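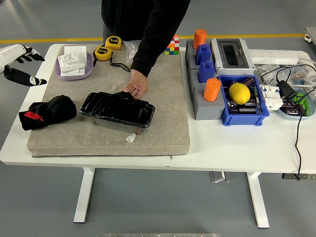
Hagos Tufa says the first thing he asks of any teaching kit is how soon a new operator can record a usable demonstration, and with the Belay he had one on day 2.

Belay Remote Teaching Set, from Benorent

Wear the gloves, move your hands, and the robot's hands follow. Each run is saved as a demonstration you can replay, trim or delete. Good for picking, placing and handing over small parts of mixed shapes.

In the box: two gloves, foot pedal, base station, 3 m cable
Storage: 3000 demonstrations
Software: Coment, one seat included
Item no. 549

Robot hands are sold separately. Press the pedal once to start recording and again to stop. Keep the gloves still during calibration.

Ships from August.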